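Subject: Re: [robotics-club] Knob-turning task for the spring challenge

Hi all,

Randa Karam wrote:
> Is the sim scene ready to share yet? A few of the newer
> members want to start before the February meet, and I'd
> like them all on the same version. Also, are we still
> scoring out of 200?

Yes to both! I put the new scene in the Plullix folder last night, so grab that one and bin whatever you had before. The big change is the dial box – it's now turned at an angle to the table, so anyone who hard-coded their approach for the Boseo round is in for a bit of rewriting (sorry, I did that to myself as well). The arm starts with the gripper up high and open, and you've got 20 seconds to get down to the knob and turn it.

My own script managed 95 good turns out of 100 with the box left where it is, and then fell to bits when I nudged it sideways. I think my wrist angle is wrong. If anybody from the Lilov team has cracked that, please shout – I'll bring biscuits.

Scoring is 200 in total, split evenly between the two tasks. Start positions for both are below, and do tell me if yours loads up differently.

Task 1: the dial 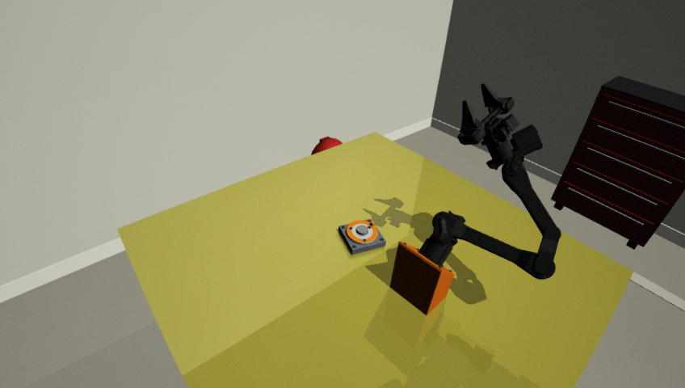
Task 2: the drawer

Same room, same arm, but you're opening a drawer. Kaewsai is still tidying up the file for this one, so give it a few more days.

See you in the lab!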